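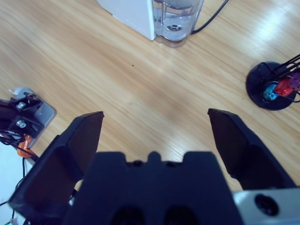 Wrist view, fingers open, nothing held. Tank at the top, rack on the right.

February, 16:40

Re-read the Brilar house rules with Helge before touching anything, a sentence I never expected to write. Rule 4 says "the work area shall be clear of foreign objects". It does not say what a foreign object is. By Helge's reading the water tank is foreign. By mine it's the task. We agreed the small dark speck on the wood is foreign and went no further.

Proposed wording for 4: anything inside reach is either on the task sheet or off the table. Cables count. The thin black one behind the tank goes on the sheet by name, and so does the looped one by the black base.

Water: the rules have a whole page on liquids, copied from Provis, who seem to have been thinking of acid. I've cut it to three lines. Tank position marked before each run. No arm motion over the tank with the fingers closed on anything. Whoever fills it signs for it.

Rule 7, fingers fully open before homing. Keep. Upendo went through the log and found 101 homings against 100 ticks on the checklist, so one of us is either forgetful or an optimist. Initials from now on.

Speed cap near the second mount on the left: sheet says 100 mm/s, the config says 678. I have no idea who picked 678. Set to 100 and locked - ask Leung before changing it, and no, being in a hurry is not a reason.

Still open: who owns the rack with the coloured bits. Not on any task sheet. Upendo to ask.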